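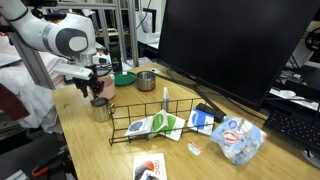

How many demonstrations does it take before a robot arm can do a task without you?

More than you planned for, and most of the extra ones are to cover for your own bad habits. I gave our arm 17 good runs of picking up a cup and setting it down again, and what it took from them was my hesitation. I slow down before I close the fingers. So now it slows down before it closes the fingers, with great solemnity, like a waiter who has been warned about the customer.

Edith Castaño, who taught me to drive the thing remotely back in August, has a rule: five minutes on the controls, then hand them over. I ignored this for a week. My late runs have a wobble in them that I would call tired and she calls "artistic."

Guiding it by hand is easier on the brain and harder on the shoulder. You hold the wrist, you walk it to the cup, you try to keep your own head out of the way. I still like it for the first few tries, when I don't yet know which angle I want. After that it's back to the controls and a lot of muttering.

Zoila Tello wants about 2000 runs for the Rengifo project, with everything shuffled between each one. I've started shuffling. Steel things are the worst, I never come in at the same height twice. The packets I'm leaving for Edith.

Next post: why I threw out a whole afternoon of runs over one badly set gripper speed.

We use cookies to improve your experience on this site. By continuing to browse you agree to our use of cookies. Accept | Manage settings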